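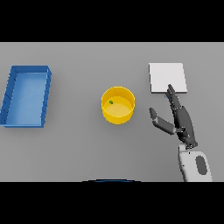

Jevel, Issue 104, page 22

A night at the Sullolside workshop
Visit report, Mon 26 February

I nearly missed the door. The Sullolside shared workshop is upstairs from Antunes, the upholstery place, and the only sign is a strip of masking tape with an arrow on it, so I walked around the block twice and then followed a guy carrying a bag of servos. Good guess on my part!

I'd been meaning to go since December, when Judite Barreto wrote in to Jevel to say that the Trarkado hand had finally grown a forearm and would we like to come look at it. Would we! If you've been reading a while you'll remember Trarkado from the letters page. It's a robot hand and arm being built by a handful of people on two nights a week, out of printed parts, fishing line, bearings from a skate shop and (her words) far too many tiny screws.

The first thing I got shown was the printer corner, because one of the printers was halfway through a knuckle and everybody wanted to talk about knuckles. They've been through 22 versions of the one at the base of the thumb. I got to hold a few of the old ones. Version 4 is gorgeous and cracked clean through the first time they pulled the line tight. Version 9 never cracked but it squeaks like a shoe on a gym floor, and somebody has it on a keyring now. I asked why the thumb was so much worse than the fingers and got three answers at once, plus a drawing on the back of a pizza box. The short version is that a finger mostly curls, and a thumb has to swing out sideways and curl, and the two lines pull against each other unless you route them just so.

Then Judite took me over to the computer, which I'll admit I wasn't excited about. I came for the hardware! But it ended up being where I spent most of the night.

They run everything in a simulation before they let the real arm try it. The picture at the top is from the one she had up: gray table, blue tray over on the left, yellow container in the middle with a little green thing in the bottom of it, white slab over on the right, and the hand coming in from the corner with its thumb stuck out. The job she's been working on goes like this. Pick up the yellow container, carry it across, tip it so the green piece drops in the tray, put the container back. Then, for extra credit, lay the white square over the top of it like a lid. My four-year-old nephew could do the whole thing while telling you about dinosaurs. For a robot hand it's a long evening.

She let me drive. They have a glove on a hook by the monitor, with bend sensors sewn along the fingers, and when you curl your own hand the one on the screen curls along with you, a beat behind. I loved it for maybe a minute and then I tried to pick something up. You don't feel anything, of course, so you're going by eye, and I kept closing my fingers too soon and shoving the container along the table. On my sixth try I got a grip on it and was so pleased with myself that I relaxed my hand, and down it went. Judite said everyone does that. I think she was being kind.

What I hadn't understood until then is how hard it is to judge depth on a flat screen. The view she uses is from up above at an angle, with soft little shadows under things, and the shadows are what you learn to watch. When the fingertips look like they're on the edge of the white slab, are they touching it or hanging over it? I couldn't tell, and I was the one wearing the glove. They've talked about adding a second view from the side and she's against it, on the grounds that people end up looking at neither one. There was a bit of a debate about this. I stayed out of it and ate a cookie.

A few practical bits, for those of you building at home:

They save every run, good and bad, and they had 300 of them when I was there. Judite says the bad ones have been more use to her so far, mostly for finding out where the wrist runs out of travel.

The table in the simulation has nothing fancy on it on purpose. Plain gray, plain shapes, strong colors you can tell apart at a glance. Early on one of the group modeled the real bench, coffee rings and all, and it looked terrific and ran like molasses.

Friction is a guess. They set the fingertips too grippy at first, and everything worked beautifully on screen and slid right out of the real fingers. Now they go deliberately slippery. The real fingertips are dipped in that rubber stuff you buy for tool handles, two coats, and the second coat has to go on before the first one is fully cured or it peels.

Line tension gets checked at the start of every session with a luggage scale. I've already stolen this idea for my own gripper and I don't know why I was doing it by feel.

After that we went back to the bench and I finally got to see the real arm move. It was having a mixed night. The index finger had a sticky return and one of the forearm motors was running warm, so they kept the runs short and let it rest in between. It got its fingers around a paper cup, lifted it, held it, and then set it down again slightly on its side. There was applause anyway. I may have been the loudest.

Costs came up, as they always do. Nobody would give me a grand total (I suspect there isn't one, or there is and somebody's spouse shouldn't read it), but the motors are where the money goes and the plastic is next to nothing. If you only wanted one finger to play with, Judite reckons you could build it in 6 evenings with parts from the junk drawer and one decent servo. She has a parts list and will hand it over to anyone who turns up and asks.

You can visit too. They're in on Mondays and Thursdays from seven, go up the outside stairs, and bring closed shoes and a snack for the table. Parking is bad on the Antunes side when they have a delivery, so use the back street. If you have any experience with routing lines through a moving wrist they would very much like to meet you. The thumb was on the printer again when I left, version 23, with forty minutes to go, and I had a train to catch.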